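Ticket 486: Left arm stops short of cube in sim, log says success
Project: Nematell
Component: Erow grasp planner
Status: reopened
Priority: they set it to low, I set it back

I'm reopening this. The last reply says it was fixed by the January build of Erow. I installed that build on a clean machine, ran the same two-arm cube task, and got the same fault.

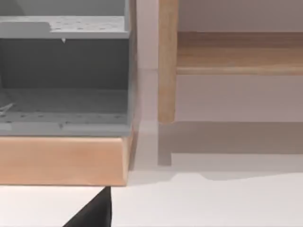
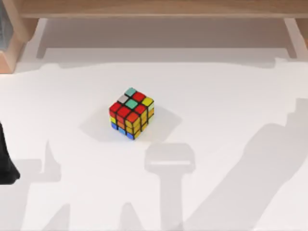

Renders from the simulated cell: fixture on the wood block first, cube on the table second.

What I expect: left arm goes to the cube, closes on it, lifts it, carries it to the fixture. Right arm stays out of the way until the handoff.

What I get: left arm starts out fine, slows down, and parks above the table well short of the cube. The gripper closes on air. Then the planner writes "grasp confirmed" and moves on to the lift step as if it had something in its fingers. No warning, no retry.

Setup
Simulator: Tovis, default physics
Scene: stock Nematell two-arm table, scrambled cube, no edits from me
Seed: 171
Step where the arm stalls: 388
Runs tried on the new build: 4, all bad

Things I was told to try, and what came of them

1. "Reset the scene cache." Did it before every run. Stall is at step 388 each time.

2. "The cube colors confuse the detector." I doubted this one from the start. I turned the detector off and fed the planner the true cube position straight from the simulator. Same stall. So please stop asking me to swap the cube for a plain block.

3. "It must be the arm shadows on the table." See number 2. With the detector off, nothing in the loop is looking at a shadow.

4. "Raise the grip force." The fingers aren't touching anything. I raised it anyway so I could say I had. They close on air a bit faster now.

What I think is going on

The keep-out zone for the fixture looks far too big. I drew the collision shapes over the scene and the one for the fixture runs well past its side wall and out over open table. My guess is that somebody wrapped the fixture and the block it sits on in a single box and scaled it twice. I can't prove the scaling part — the import script is yours and I can't read it. With the fixture's collision shape turned off, the arm reaches the cube and lifts it. That is not a fix. Take the shape away and the arm is free to drive into the fixture, and I won't run that plan on hardware.

The second problem worries me more. "Grasp confirmed" seems to check that the close command was sent and nothing else. Finger gap at that point reads fully closed, which can't be right with a cube in between. Even if you shrink the zone, that check will still pass an empty grip.

Aliyu has asked us to sign off on this task before the real cell is switched on. I'm not signing on the strength of a log line that reports a grasp with nothing in the gripper.

Needed from your side
- the fixture collision file as it ships, before import
- the condition behind "grasp confirmed"
- which test was used to close this ticket the first time, with its seed

Joint logs for all the runs are attached. Please don't close this again without a run on seed 171.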